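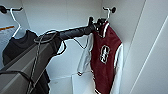 **Ticket 885 – Student Project Support, Tilholm Technical College**
**Project:** Wikard (wardrobe handling, senior robotics course)
**Opened:** January 16, 2020
**Priority:** Normal
**Status:** Awaiting retest

**Reported problem**
The arm stops with a position fault when the gripper is at the collar of the varsity jacket, just below the hanger hook. The black garment on the wire hanger does not trigger the fault. The student team requests advice before the next graded run.

**Log**

1. Fault history exported. The wrist joint reported an error at step 2,070 of the lift routine in three consecutive runs.
2. Cable routing reviewed. The light-colored cable forms a wide loop near the joint and may pull on the forearm at full reach. The team was instructed to shorten the loop and secure it to the arm.
3. Payload setting checked. The value entered in November was for a shirt and had not been changed for the jacket. Corrected in the Toprak controller.
4. Approach speed reduced by 20 percent. Torque limit left as set by the instructor.

**Action required**
The team shall repeat the lift routine with the closet door fully open and attach the new Olum log file to this ticket. Any further change to the torque limit requires written approval from the course office.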